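Search this site Enter keywords Go

The trouble with a tidy desk

Ute Görtz has heard every promise a storage company can make, and she has written a few of them herself. For seven years she worked on catalog copy for Lemaire, the office supply house, where she described drawer dividers as "life changing" often enough that she stopped noticing the words. She now runs a small advice service called Larkness, and most of what she tells people is to stop buying boxes.

I went to see her in September expecting to disagree. I own a lot of boxes.

"People come in with 400 dollars' worth of organizers and ask me where the organizers should go," she said. "I ask what was on the desk before. They can't tell me. A charger, a clock, some pens. They bought a system for a charger."

Her argument starts with the tray. Almost every desk plan sold in the last few years begins with one, a flat thing where small objects are supposed to land at the end of the day. Görtz thinks the tray is oversold, and she would like to see it treated as one more object that takes up room.

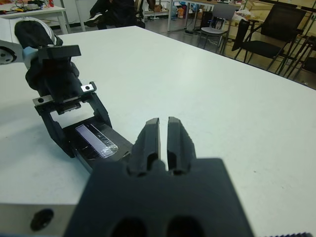

A flat black tray or plate, down near the tabletop.

"You put down a tray and you feel you've done something," she said. "Fine. Come back in two weeks. It's full of receipts and there's a second pile next to it. Now you're shopping for a bigger tray."

I told her that mine works. She asked what was in it. I said keys, then remembered a dead battery, a library card and a screw I have been keeping for no purpose I could name. She wrote none of this down but she did look pleased.

Stollo, the subscription planning app, claims its members save 900 minutes a year by giving every object a fixed spot. Görtz wanted to know who had held the stopwatch. "I asked them. I got a very friendly email with a coupon in it." She has the same complaint about the Munar method, which asks you to clear the whole surface, wipe it, and return each item only after holding it and deciding. She tried it on her own desk for a month.

"I held the stapler every night. I decided every night to keep the stapler. What did I learn?"

Some of her doubts seem to me too easy. Clearing a surface does show you the surface, for one thing. When a table is covered you forget what state it's in, and the crack that ran under the papers all winter is suddenly something you have to fix or live with. Görtz gave me that point, though not happily. She said a crack long enough to catch a pen was worth finding, and that you could find it by moving one stack of magazines for free.

We talked longer than I'd planned about devices, the small plugged-in kind with a lit display. This is where she gets worked up. Her clients are often told to hide them, and she thinks hiding them is bad advice sold as calm. A display is there to be read. If it goes in a drawer, the owner has paid for a thing and then paid for a place to keep from looking at it.

"Put it in the middle of the table," she said. "Look at it for a day. If you never once needed what it says, give it away. If you did, you know where it goes - where your eyes already went."
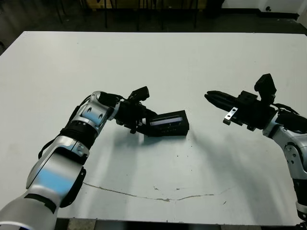
Huguette Joly thinks the one-day test is nonsense. She spent an afternoon with Görtz last spring and came away with an emptier desk and, she told me by phone, a worse temper, having given away a desk clock in the morning and missed it by supper. A day proves nothing, in her view, and a drawer costs less than buying the same clock twice.

I read this back to Görtz. She was quiet for a bit. "Huguette should have said so then," she said. "But all right. Make it a week."

So the rule is a week now, or it was when I left. I asked if she would put that on the Larkness price sheet, where it still says a day, and she said she would have to see. The sheets are already printed, and she has two boxes of them under the desk.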